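Costberg Desk Stapler Guide
Section 6: Loading, Stapling and Clearing Jams

Revised 12 January 2021

This section covers the standard Costberg desk stapler in all colors. For the long-reach model, go to page 155. The steps are the same for left-handed use, except where noted.

6.1 Before you load

Work on a flat, hard surface with enough room to open the stapler all the way. A desk or table is fine. Do not load the stapler in your lap or on a cushion.

Use standard staples. Heavy-duty staples have longer legs and will not feed. If you are not sure what is already in the stapler, take out what is left and compare it with the new strip.

Most staples are sold in a small box with an outer sleeve and an inner tray. To open one:

1. Hold the box level with the label facing up.
2. Push gently on one end of the tray until the other end comes out of the sleeve.
3. Stop when you can reach the first strips. You do not need to pull the tray all the way out.
4. Lift one strip by its ends. Squeezing it in the middle will break it.

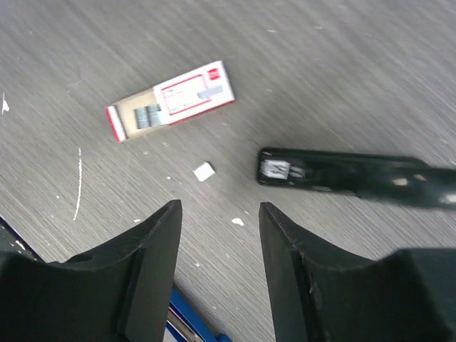 Set the box down far enough from the stapler that you will not knock it over when you open the top arm. Broken pieces of strip can go back in the tray and be used later. Very short pieces, two or three staples long, tend to tip over in the channel and are better thrown out.

Note: Funum and Murkari refill strips both fit the Costberg magazine. Funum strips are glued a little more firmly and are easier to handle if you drop things often. Greenberg refills come in two leg lengths, and only the shorter one fits.

6.2 Loading the magazine

1. Hold the base down with one hand.
2. Lift the top arm with the other hand and swing it back until it stops. The spring-loaded pusher moves back with it.
3. Look into the channel. Shake out any loose staples.
4. Lay a strip in the channel with the legs pointing down.
5. Slide the strip forward with a fingertip until it touches the front wall.
6. Lower the top arm slowly until it clicks.
7. Staple two sheets of scrap paper to check the feed.

Caution: Keep fingers away from the front of the magazine while the arm is closing. The pusher is under tension and can pinch.

If the arm does not click, open it and check that the strip is sitting flat. One leg riding up on the edge of the channel is enough to hold the arm open. Do not force it shut.

Left-handed users may find it easier to turn the stapler so the front points to the right before step 1.

6.3 Stapling

1. Tap the sheets on the table to even up the edges.
2. Slide the corner between the magazine and the base plate.
3. Press down on the front third of the top arm with the heel of your hand. Use one firm push.
4. Let the arm come all the way up before you pull the paper out.

For most reports, place the staple in the upper left corner at a slant. For booklets and calendars, use two staples along the edge.

The stapler handles thin stacks of ordinary paper. If the legs do not come through on the back, the stack is too thick. Split it, or use a binder clip. Pressing a second time in the same place bends the first staple and often starts a jam.

Note: Card stock, photo paper and anything laminated count as several sheets each.

6.4 The base plate

The small metal plate at the front of the base has two sets of grooves. One set folds the staple legs inward and is the one you will use nearly all the time. The other folds them outward, for papers that are going to be taken apart again.

To change from one to the other:

1. Turn the stapler over.
2. Push the round button under the plate until the plate lifts.
3. Turn the plate halfway around.
4. Let go of the button and make sure the plate drops back in flush.

If every staple comes out with its legs spread flat, check the plate before you look for anything else wrong. It gets turned by accident, mostly in desk drawers.

6.5 Clearing a jam

Caution: Never point the stapler at your face to look for a jam. Open it first.

1. Open the top arm fully and take out the strip.
2. Turn the stapler upside down and tap the front of the magazine on the table.
3. If the bent staple is still there, pull it out with tweezers or thin pliers. Pull in the direction the staple would normally travel.
4. Wipe the channel with a dry cloth. Dust from the strip glue builds up near the front wall.
5. Break one or two staples off the front of the strip if they look bent, and load it again.
6. Test on scrap paper.

If it jams again on the first press, change to a new strip. If the new strip jams too, the drive blade may be bent. The replacement blade is part 238 and comes with a small screw, which should be used in place of the old one.

Do not oil the channel. A drop of light oil on the rear hinge pin once a year is plenty. We suggest March, along with the hole punch and the paper cutter if you have them.

6.6 Keeping the stapler at a shared table

A stapler that several people use should have a set spot. Put it back closed, with the front facing away from the edge. Keep cloths and soft covers out from under it when you press, or the base will rock and the staple will go in crooked. Store the staple box with the tray pushed in.

If you keep more than one stapler at the same table, choose different colors and give each its own kind of work. It also helps to load them all with the same refill.

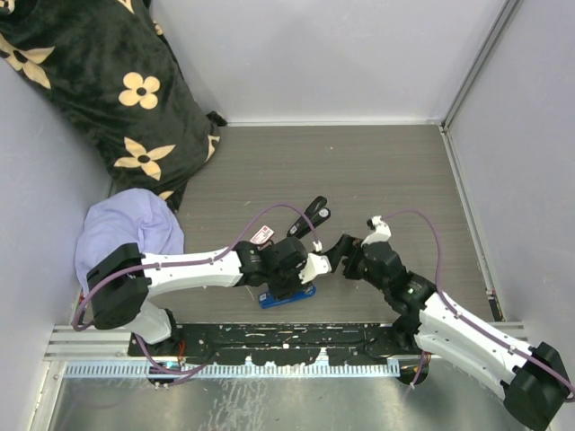

One user of the earlier guide wrote in to say that color alone had not been enough at their table, and that both staplers kept running out on the same afternoon. They had since put a strip of masking tape on the base of each one with the date it was last filled, and asked that we pass the idea on. They also wanted it mentioned that the tape should go on the side of the base, well clear of the rubber foot.

We have tried this and it works with any tape that peels off cleanly. Write the date in pencil so the same piece can be used again.

6.7 Putting it away

For long storage, take out the strip, close the arm without locking it, and wrap the stapler in a dry cloth. Put the strip back in its box. Instructions for the staple remover are in the next section.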